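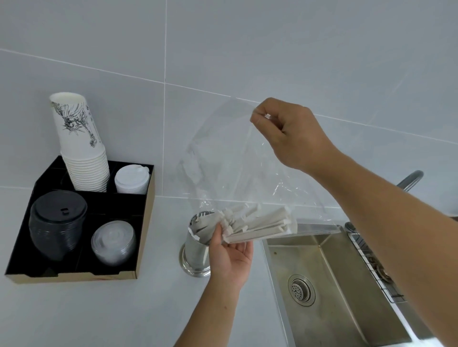 Coffee corner, straw bag and holder, counter to the left of the sink

Ticket: Straws and lids at the Grellthorpe coffee counter
Opened: 2025-11-01
Category: Supplies and breakroom
Priority: Low (though I would gently argue for Medium)
Status: Resolved, with one item left open

What the problem is

Hello, and thank you in advance for reading all of this, I know I go on a bit. I look after the coffee counter on the second floor at Grellthorpe, along with a couple of other people who pitch in when they can, and we have been having trouble with the wrapped straws for a good while now. It has reached the point where I would like it written down somewhere.

We get the straws in a clear plastic bag, each one in its own paper sleeve, and we keep the metal holder at the back of the counter filled from it. The trouble comes in two parts. First, the bag never stays closed once it has been opened, so the straws slide out sideways and end up in the sink, where the paper soaks through and they have to be thrown away. Second, people overfill the holder (with the best intentions, bless them) and then you can't pull out one straw without bringing up four of its neighbors. The sleeves catch on each other and tear, and then somebody has a bare straw in their hand and wonders whether it has been used.

On top of that, a few people have written in to say that the lids in the organizer don't fit the cups. I have put that in this same ticket because it is the same counter and I didn't want to bother you twice.

What I had already tried before opening this

- Folding the top of the bag over and setting the sugar canister on it. Worked until someone wanted sugar.
- A rubber band. It was fine for a day or so, then it went missing, as rubber bands do.
- Keeping the bag in the cupboard under the counter. This was tidy, but people didn't know it was there, and when the holder ran out they opened a second bag. We had 2 open bags by the end of that week.
- A polite note. I'm fond of a polite note, but it got splashed and then it got moved.

Reply from Supplies desk

Thanks for the detailed write-up, it really does help. Could you tell us which carton the straws came from, where the bag is kept relative to the sink, and which lids people are picking up when they have trouble? Also, is the cup organizer the one we sent in April, and is it still sitting in its cardboard tray?

My answer

The straws are from the Vodier carton, the one marked 3,000 on the side. We are a little less than halfway through it, so please don't send more just yet!

The bag has been living between the organizer and the sink, which I admit is asking for trouble now that I see it typed out. The counter isn't long and that is simply where there was a gap.

The organizer is the April one, yes, the black one with four compartments. It is still in the cardboard tray. I left the tray on deliberately, as it catches drips and keeps the whole thing from sliding when somebody tugs at a stuck lid. If it needs to come off I'll do it, but I'd be sorry to see it go.

As for the lids, I stood there with a cup of tea one morning and watched (I hope that doesn't sound too odd). Most people reach for whatever is at the front. The tall stack of white paper cups is at the back left, and the white sip lids are right beside it at the back right, and as far as I can tell those are the ones that go on with a good firm click. The black ones at the front left go on too, but you have to press all the way around the rim, and folks in a hurry press once in the middle and walk off. You can guess the rest.

Reply from Supplies desk

That all makes sense. We would suggest the following and would love to hear how it goes:

1. Empty the holder completely and wipe out the inside. Paper dust and old bits of sleeve collect at the bottom and make the straws stand unevenly.
2. Lay the straw bag flat on the dry side of the counter and straighten the straws through the plastic with your palm so they all lie the same way. Then gather the open end in your other hand. They come out far more easily when they aren't crossed over each other.
3. Put a small handful in the holder and stop while they still lean freely. If they stand up straight on their own, there are too many.
4. Press the air out of the bag before closing it. A bag full of air springs open again whatever you use on it.
5. Close with a wide clip, not a band. We can send you a pack of the Ekanayake bag clips, there are 8 in a pack.
6. Store the bag away from the sink, ideally somewhere people will see it.

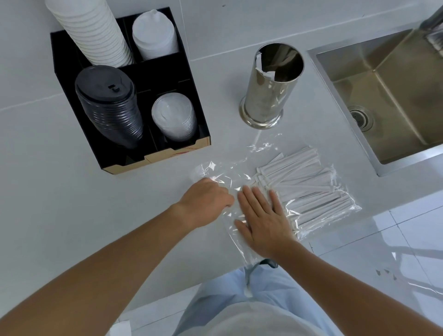 I did steps 1 to 4 that same afternoon, and I have to say step 2 was the one that made the difference for me. I had always just held the bag upright and shaken it, and of course that is exactly how they get crossed. With one hand flat on the straws and the other pinching the loose end together, the whole bundle settles down nicely and you can feel when they are lined up. It takes hardly any time. I showed it to one of the others who helps out and she took to it right away.

The wiping out was overdue too. There was a good pinch of paper fluff in the bottom of the holder, plus a coffee stirrer from some earlier era.

Update, one week later

The clips arrived, thank you so much, they are just right. One is on the straw bag, one is on the napkins, and the rest are in the drawer. The bag now sits in a shallow basket on the shelf over the counter, well away from the water. In 7 days I haven't fished a single straw out of the sink, and I used to do it most mornings before my coat was off.

The holder is behaving as well. I did find it stuffed full once, on the Wednesday, so I took a handful back out and said nothing. It has been fine after that.

For the lids, I made a little label for each compartment with the Vusix label maker from the mail room. The labels say what each lid is for, in large type, and I stuck them on the front of the organizer where they won't get wet. One person told me she had been using the wrong lid for months and had thought she was just clumsy - poor thing. I also put a line on the black lid label that says to press all around the edge.

Still open

The dish rack on the right-hand side of the sink drips toward the counter when it is loaded up, and I'd like a mat or a tray to go under it if you have such a thing lying about. It doesn't have to be new. I measured the space and wrote it on the back of an envelope, which I will bring down with me when I return the carton key.

Reply from Supplies desk

So glad to hear it. We have a rubber draining mat in the back that may do, so please bring the envelope and we'll hold it up against it. We are closing the straw and lid parts of this ticket and leaving the mat open. If the bag starts slipping again, just reply here and it will reopen.

My answer

Wonderful, will do. I'll come by after lunch on my next day in, and I'll bring back the extra napkin carton as well, which we don't have room for.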